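Student suturing team teaches its robot to tie a knot, most Mondays

The student robotics club that meets above the Ritedeck parking structure has spent the year on a problem most people solve by age six. It would like its robot to tie a knot.

The robot has two arms and, in the words of one member, the patience of a vending machine. The knot goes in surgical suture. And the club has until January to get a row of stitches good enough to enter in the Humeck Challenge, a student contest in which teams close an incision under the eyes of three surgeons who have agreed to be polite.

Wyn Edwards, a junior in mechanical engineering who leads the team, said the stitching part came along faster than anyone had planned for. The knots did not.

"You can get a needle through tissue by the second week and feel like a genius," Edwards said. "Then you have this long piece of thread that goes wherever it likes, and you remember that you are a junior."

The team works from recordings. A member sits at the console and does the job by hand, the software keeps every move, and a model trained on those recordings then takes its turn. The club has 364 recordings it considers usable. It has a good many more in a folder labeled "No."

Most of the trouble is slack. Thread loops up, crosses itself and leans on whichever instrument is closest, and a model that has seen only tidy loops has no opinion about an untidy one. For a while the team's answer was to record only its neatest operators. This gave them a robot that tied lovely knots under lovely conditions and otherwise waved its jaws at the air until somebody pressed stop.

So in the spring the neat operators were asked to be worse. Edwards described the request as "hard on morale." The share of completed knots went up anyway, and the team now records its fumbles on purpose — members with naturally poor technique have found themselves in demand.

Money has been the other knot. A $3,000 grant from the Prinis student fund covered instruments and a season of suture, with $115 left over that the team is saving for either a spare cable or a pizza night. A vote is expected. 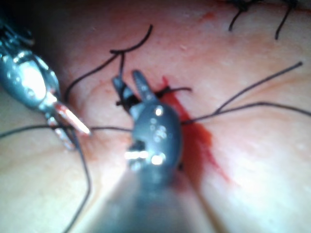

Surgical Robotics Team, Student Robotics Club

Thread management with both instruments at the wound: the open jaws of one in the middle, the silver one reaching in from the left, and a long loop of suture between them to be dealt with.

Under the contest rules each team gets 30 minutes at the table, with points for even spacing and for tails trimmed to a sensible length. Points come off for tearing, for dropped needles and for any member who touches the robot after the clock starts. The team lost the most points last year on that final item, and has since adopted a policy of keeping hands in pockets.

Practice runs are held Monday evenings at 7 in the Abdel Rahman teaching lab. Visitors are welcome to watch from behind the yellow line, and anyone who ties knots badly is encouraged to speak to Edwards about a seat at the console.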